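4.2 Working rules for shared benches

Most of what we have said so far concerns the written guidance, and it would be a poor sort of paper that stopped there, so in this section we turn to how the rules were kept (and, now and again, not kept) at the bench. The three sites, which we call Nikar, Gitow and Beaulieu after the buildings they occupy, had all signed up to the same short code of practice, the Gendard rules, in the version of 6/28/21. Each site was free to add rules of its own but not to take any away. Between them they logged 1751 handling attempts on computer parts, of which 442 were memory modules, and we are very grateful to the operators for filling in the sheets as patiently as they did.

The Gendard rules are short enough to be pinned up beside a bench, and we think this has a good deal to do with why people read them. They ask that mains power be disconnected and the lead put where the operator can see it; that the operator and the case share a common earth; that the stop button be within reach of whoever is standing nearest; and that no hand enters the case while the arm is live. There is a fifth rule, on grip, which says that a board or module is to be held by its edges wherever the shape of the fingers allows, and that the force limit must be set on a scrap part before a good one is picked up.

It is the fourth rule that caused the most talk. At Gitow, where the benches are narrow, the operators found it hard to steady a case without leaning over it, and they asked quite reasonably whether a hand on the outside of the case counted. The wording did not say. After a good many cups of tea it was agreed that a hand on or beyond the outer wall was allowed, provided the arm was running at its reduced speed, and that the inner edge of the wall would be treated as the line. We would suggest that anyone borrowing the rules should write that line down from the start -- it would have saved us most of November.

The force limit was a happier story. The sheets show 215 attempts in which the limit was checked on a scrap part immediately beforehand, and the operators told us they soon came to do it without being asked. Beaulieu went a step further and kept a tray of dead modules on each bench for the purpose, a habit the other two sites have since taken up. We did meet one difficulty, in that scrap modules come in several thicknesses and a limit that suits one may be a little generous for another. The rule now says that the scrap part should be of the same type as the good one, and we have left it at that.

Looking in from above was another matter on which practice had drifted. Some operators relied on the wrist camera alone, others walked round to check with their own eyes, and both had their reasons. A wrist view is very good for the last few centimetres, where a person's head would be in the way of the lamp, but it tells you little about a cable behind the arm. We therefore asked for both -- a walk round before the arm enters the case, and the wrist view from then on -- and nearly 900 of the logged attempts were made after this change.

Lastly, there is the question of what ought to be out of the way before a module goes in. The rules ask for loose leads to be tied back and for open parts to be noted on the sheet, so that the next operator is not caught out by them. An open processor socket is the one we worry about most, its contacts being so easily spoiled by anything dropped from above, and memory slots tend to sit right beside it. Figure 3 gives a fair idea of how close the two can be: the blue module is held by its bottom edge just above the black slots, and the empty socket lies alongside with its hinged cover lifted. Nikar's own added rule is that an empty socket must be capped whenever the task does not call for it to be open, and we should like to see this taken into the next version of the code.

Figure 3. Memory module held above the slots, seen from the wrist camera. 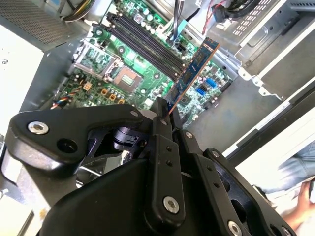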